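Etlow bench arm: notes and data card

Status: working, with reservations. Last edited Sat 30 June.

What this is

Recordings and build notes from a two-finger arm put together in the shared workshop at Kirkden. The arm picks light things up off a bench and moves them a short distance. The recordings are meant for training a small grasping policy. Whether they are good enough for that is an open question, and I would ask anyone downloading them to read the section on known problems before the section on loading.

Maintainer: Leena Vainio. Sirkka Riihimäki built the wrist bracket and the finger pads and disagrees with some of what follows. Her objections are kept in notes/sirkka.txt, unedited.

Why we bothered

The Requena kit we started from comes with a set of demonstration recordings, and in those recordings everything goes well. The objects are solid and brightly colored, the gripper closes, the object goes up. We trained on that material and got a policy that was fine with blocks and hopeless with anything you would find in a parts drawer. So we made our own recordings, on our own bench, with worse objects.

I don't want to oversell the result. A policy trained on our recordings does better on our bench. That is a low bar, and I have seen plenty of project pages that clear the same bar and call it generalization.

Hardware

Arm: Requena kit, second-hand, shoulder joint replaced. The replacement has more play than the original and we never measured how much.
Gripper: two fingers, dark matte finish, angled tips. Opening is wide enough for most small packaging.
Camera: one, small, at the wrist, looking out past the fingers. No depth. No overhead view.
Controller: Brendis board, stock firmware. We tried the newer firmware in one session and went back the same evening.
Bench surface: green, plain, no markings.
Lighting: whatever the workshop has on. It comes from above and is fairly even.

Contents

The set has 400 episodes across 16 sessions. Each episode is one attempt at one object, driven by hand with the leader arm, with camera frames, joint positions and gripper opening saved together. Failed attempts were kept. If you filter them out you will get a nicer training curve and, in our hands, a worse arm.

episodes/ holds the recordings, one folder each
labels.csv has the outcome, operator and object class
calib/ has wrist camera calibration, per session
notes/ has session notes, including complaints

Object classes are rigid, soft, flat and clear. They were assigned by whoever was driving, by eye, and the line between soft and flat moved over time. I would merge those two before training anything.

The clear class

This is the part people ask about, so it gets its own section. Clear plastic against a flat background gives the camera very little to work with. You get a few highlights where the material folds, the background showing through, and nothing else you could call an outline. A person driving the arm can lean over and look from the side. The policy has only the wrist view.
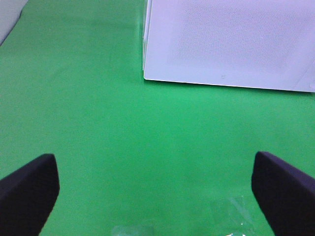

Sirkka thinks the answer is more episodes. I think the answer is a second camera, or admitting that one wrist view isn't enough for this class. We ran the comparison we could afford, which was to double the share of clear objects in training and leave everything else alone. The arm became more willing to close its fingers and no better at closing them on anything. In the logs that shows up as more attempts per run, and if you only plotted attempts it would look like progress.

There is also a labeling problem. Success was marked by the driver at the end of each episode, and with clear objects it is easy to believe you have hold of something when you don't. We went back over 25 clear episodes together and disagreed on 2 of them. That is a small check by two people who both wanted the thing to work, so don't quote it as an error rate.

Known problems

Joint positions drift within a session because of the shoulder. Recalibrating at the start doesn't fix it.

Both operators are right-handed and tend to approach from the same side. Expect the policy to do so too, even when the other side is obviously better.

The background is nearly always the same green. A policy can learn "not green means object" and do well on our bench for entirely the wrong reason. We suspect ours has done exactly that. Putting a brown cloth down cost us most of our successes on rigid objects, the easiest class in the set.

Exposure is automatic. Large pale objects at the edge of the view may be changing it. We have not separated that effect from the others.

Timestamps in the first session are wrong by an unknown amount. Leave that session out if you care about timing.

Loading

Run load.py with the path to the episodes folder. It prints the sessions it found and skips any folder without a calibration file. It does not check that frames and joint readings line up. There was a checker, but it passed files that were plainly broken, so I took it out.

Uses we would discourage

Please don't use this as a benchmark. It comes from one bench and one arm with a loose shoulder. Please don't use the clear class to support a claim that wrist cameras can handle transparent objects. We tried to support that claim and couldn't.

Planned

A second camera on a fixed post, if Sirkka agrees to give up the shelf space. A few sessions on other backgrounds, probably in August. A replacement for the replacement shoulder. I would treat all of these as unlikely until the files appear.

Questions and corrections go in the issue tracker. Please include the session number and the episode folder, and say whether you trained with failed attempts left in.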